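Lovach建筑物理研究所
Jukitia项目：住宅室内湿度长期监测，参与住户征集

Lovach建筑物理研究所现为Jukitia项目征集参与住户。项目研究既有住宅在日常使用条件下的室内相对湿度变化，重点是外墙内侧表面的结露风险与住户通风习惯之间的关系。本次征集共70户，监测点均位于Dabbas市区及近郊。监测自六月开始，为期两年。

一、研究内容

既有的湿度计算方法多以标准化的产湿量和换气次数为输入条件。在实际住宅中，烹饪、晾衣、淋浴和夜间关窗等行为使产湿量在一天之内明显波动，与标准假定值存在偏差。Jukitia项目拟通过连续测量获得不同户型、不同朝向和不同外墙构造下的室内温湿度序列，并结合住户填写的通风记录，对现行计算参数进行校核。

项目不评价住户的生活方式，也不对住宅质量作出鉴定。监测结果不能用作房屋买卖、租赁纠纷或保险理赔的依据。

二、参与条件

申请住户应同时满足下列要求：

住宅为Dabbas市区或近郊的多层集合住宅或联排住宅，独栋别墅暂不纳入本次征集。

住宅外墙至少有一面直接接触室外空气，且该面墙在室内一侧可以触及，未被固定家具完全遮挡。

申请人为房屋产权人，或已取得产权人书面同意的承租人。承租人的剩余租期应覆盖整个监测期。

住户在监测期内没有更换外窗、加装外墙保温或改动机械通风系统的计划。室内粉刷和更换地面材料不影响参与，但须提前通知项目组。

住宅在一年中的大部分时间有人居住。季节性使用的住宅不符合要求。

使用集中空调且新风量由物业统一控制的住宅，可以提交申请，但将列入备选名单。

三、仪器与安装

每户安装五个Votby型温湿度记录器，分别位于起居室、主卧室、厨房、浴室以及一处外墙内表面。记录器由电池供电，无需接入住户的电源或网络，不含麦克风和摄像部件。室内空气测点采用挂装或搁置方式，外墙表面测点采用可剥离胶垫固定，原则上不钻孔。如墙面为壁纸或石灰类涂层，安装人员将先在不显眼处试贴，再由住户决定是否继续。

起居室测点应避开阳光直射、散热器、加湿器以及大型盆栽的紧邻位置。搁置在桌面或柜面上的记录器不得放入盒内，也不得用织物覆盖。小型绿植可以照常摆放，与记录器保持适当距离即可。

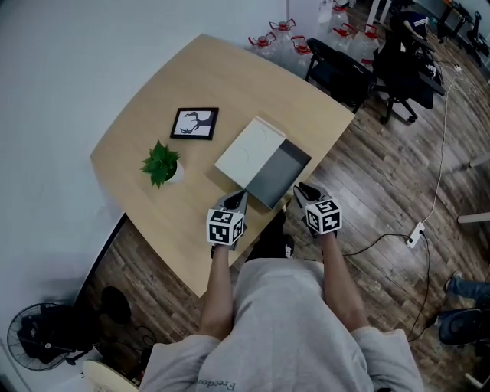 本页最后修改：2019年3月11日

安装与首次校验在同一次上门中完成。监测期内项目组将定期上门读取数据和更换电池，时间提前与住户商定。两次上门之间，住户只需保证记录器不被移动。如因搬动家具必须移位，请在记录表中注明移动的房间、日期和新的位置，并尽快恢复原状。

记录器上的指示灯在正常工作时间歇闪烁。指示灯常亮或长时间不亮时，请与项目组联系，不要自行打开外壳。外壳开启后传感器须返回实验室重新标定，该段数据将作缺测处理。

四、通风记录表

除仪器测量外，每户须指定一名成年人填写通风记录表。记录表按周填写，内容包括开窗的房间、大致时段、室内晾衣情况、加湿或除湿设备的使用情况，以及住宅无人居住的日期。开窗时段按上午、下午、晚间和夜间四档勾选，不要求精确到分钟。

发现窗框、墙角或外墙内表面有可见水珠、水渍或霉斑时，应在备注栏中写明位置和首次发现的日期。清除霉斑前无须征得项目组同意，但请记录所用清洁剂的类型。

记录表有纸质和电子两种形式，监测期内可以更换。纸质表格由上门人员收取，缺填的周次留空，不必事后凭记忆补填。

五、补偿

完成全部监测的住户可获得924元补偿金，于监测结束、仪器拆除后以银行转账方式支付。中途退出的住户按已完成的月份折算。每户另可获得一份本户监测报告，内容包括各房间温湿度的月统计值、外墙表面温度曲线和超过结露判定界限的时段。报告不附整改建议。

拆除仪器时，胶垫在墙面上留下的痕迹由项目组负责修补。记录器在正常使用中发生的故障和损坏，住户不承担费用。记录器遗失的，应向项目组书面说明情况。

六、数据处理

温湿度数据和通风记录以住户编号存储，编号与姓名、地址的对应表单独保管，仅供安排上门使用，并在补偿金支付完毕后销毁。对外发表的成果只使用户型、楼层、朝向、建造年代和外墙构造等信息，不标注街道和门牌。上门人员可能需要拍摄测点的安装位置，拍摄前将征得在场住户同意，住户可以要求查看和删除。

参与者可随时退出，无须说明理由。退出前已取得的数据默认保留，如要求删除，请在退出通知中一并写明。

七、申请与选取

申请人须提交以下材料：填写完整的申请表；住宅平面图，手绘亦可，须标出外墙和窗的位置；产权人同意书（仅限承租人）。外墙构造不详的，在申请表相应栏目中填写“不详”，由安装人员现场判断。请勿随申请寄送产权证原件。

选取不按申请先后顺序进行。项目组根据户型、朝向、楼层和建造年代分组，在各组内随机抽取。顶层和底层住宅在既有样本中数量偏少，符合条件的此类住宅将单独分组。未入选但符合条件的申请人列入备选名单，有住户退出时按同组原则递补。

入选住户将收到书面通知和参与协议。协议签署后方可安排安装。安装当日须有一名成年住户在场，整个过程大约需要2小时。

八、联系方式

申请表可在研究所接待处领取，填写后连同其他材料交至接待处，或邮寄至研究所，信封上注明“Jukitia住户征集”。

有关参与条件、协议和补偿的问题，请联系项目协调人Nosipho Tshabalala。有关仪器、安装位置和墙面处理的问题，请联系测量组Todor Kovačević。来信咨询请写明住宅类型和所在楼层。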